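1/ Spent this morning at the Stendia open day and my head is still full of it, so bear with me, this is going to be a few posts. Manuela Negri showed our group of 25 through the simulation demos, and she has the patience of a saint!

2/ My favorite was the drawer task. It all runs in simulation, a two-armed robot and a little pastel cabinet against a marble wall, and you get the robot's view of things. The blue-violet drawer is open here, left gripper right by the handle.

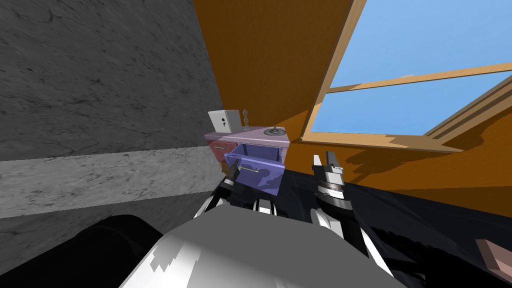

3/ Then there's the pinkish-red drawer around the corner of the cabinet, which I found much harder to follow - the left arm has to come at it from the side. I asked Manuela far too many questions about this one, and she answered every single one of them.

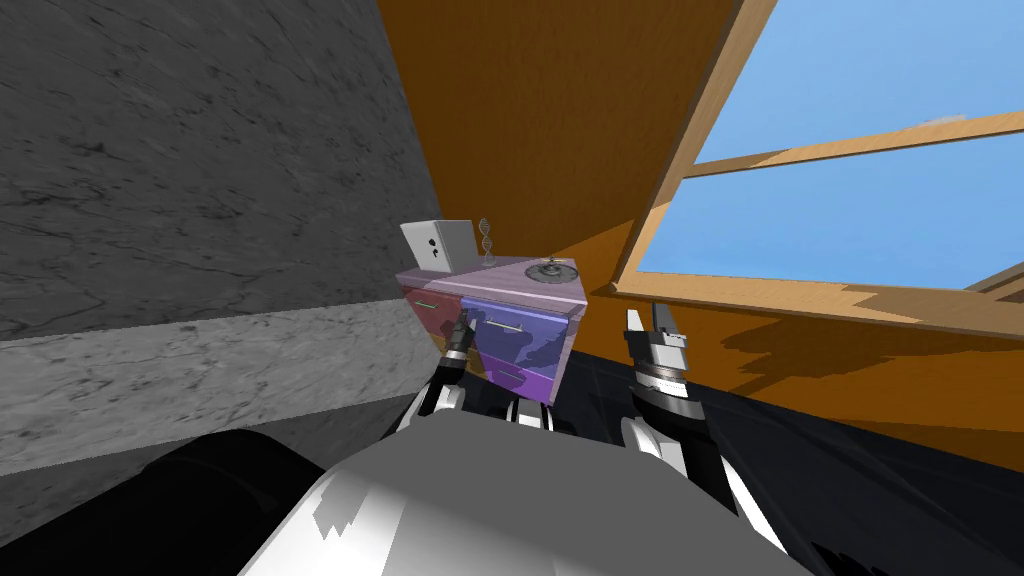

4/ She told us they run the task 2000 times before anybody looks at the numbers. I stood there for 11 runs (yes, I kept track, and yes, my coffee went cold) and would happily have stayed for more - but the Niretti talk was starting down the hall.
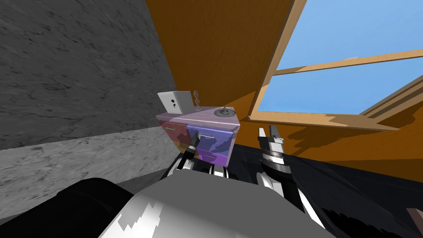
Left gripper at the blue-violet drawer handle, Stendia open day

5/ They're doing another one in February and I've already put my name down. Come along if you can, and wear comfortable shoes!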